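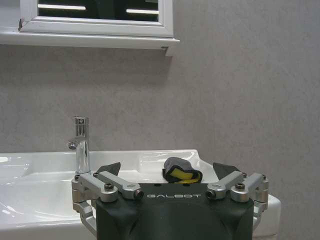 Plellell, 2019-11-27

Washbasin (household)

A washbasin, also called a bathroom sink or lavatory, is a plumbed bowl used for washing the hands and face, brushing the teeth and shaving. It is distinguished from the kitchen sink by its shallower bowl and smaller drain, and from the laundry tub by its finish. This article covers the basin, its fittings, its routine cleaning and the storage commonly placed near it. It forms part of the Asura Household Reference.

Materials and form

Most household washbasins are made of vitreous china, a ceramic body coated with glaze and fired until it no longer absorbs water. White is the usual color. Other materials include enameled steel, cast iron, stone and molded resin. The glaze is hard but brittle, and a metal object dropped from a cabinet can chip it.

The parts of a basin are the bowl, the rim and the deck, a level ledge at the back that carries the faucet. The deck collects more standing water than any other part. A cloth is often left there between uses, although a damp cloth kept in one spot may leave a ring of soap and mineral residue on the glaze.

Storage near the basin

Soap, lotion, shampoo and cleaning products are generally kept within reach of the bowl, on an open shelf or in a cabinet. Shelving divided into compartments keeps tall bottles upright and allows each to be taken out without moving the others. The Zou pattern of bathroom shelving, sold in Plellell and the surrounding towns, uses compartments 300 millimeters high, enough for most pump and screw-cap bottles. Products that can harm children are stored higher up or behind a latched door.

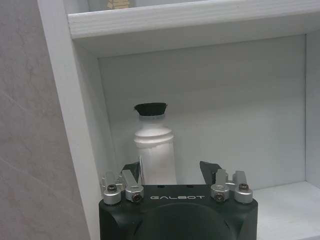

Should a bottle be wiped before it is returned to the shelf?
A quick wipe of the base is recommended, as residue carried from the wet deck builds up on the shelf floor and is harder to remove once dry.

Cleaning

Routine cleaning calls for a soft cloth, warm water and a mild liquid cleaner. The bowl is rinsed first to carry off hair and grit, which can dull the glaze if rubbed. The cloth is then worked from the rim down toward the drain, and the deck and faucet base are wiped last with a clean section of the cloth. Scouring powders and steel wool are not advised for glazed ceramic.

Terry cloth is widely used for drying. Its loops hold a good deal of water and reach into the curve between bowl and rim. Cloths used on the basin are kept separate from those used on the toilet or floor, and many households assign a color to each task.

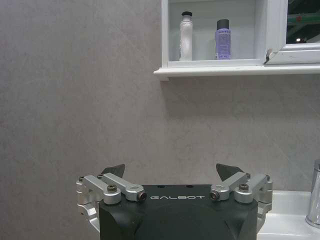

The wall beside the basin receives splashes of soap and toothpaste and is cleaned at the same time. Painted walls are blotted with a damp cloth and dried. The joint between basin and wall is sealed with a flexible bead, which is inspected every 6 months and replaced when it lifts or darkens.

Overflow and drain

Many basins have an overflow opening high in the bowl, which leads excess water through a hidden channel to the drain. The opening may be left plain or fitted with a slotted cover. Soap film gathers inside the channel and can produce an odor. The Brarkavov housing office advises tenants to flush it with warm water every 2 weeks, using a small funnel or squeeze bottle.

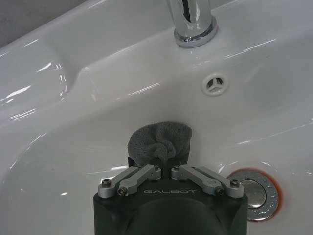
Pop-up plugs are raised and lowered by a rod behind the faucet or by pressing on the plug itself. Most can be lifted out or unscrewed for cleaning. Chrome parts are washed with soapy water and dried at once, which limits spotting in areas with hard water.

See also: Faucet; Hand towel; Bathroom shelving; Trap (plumbing)

Entry 1691. Last reviewed in September.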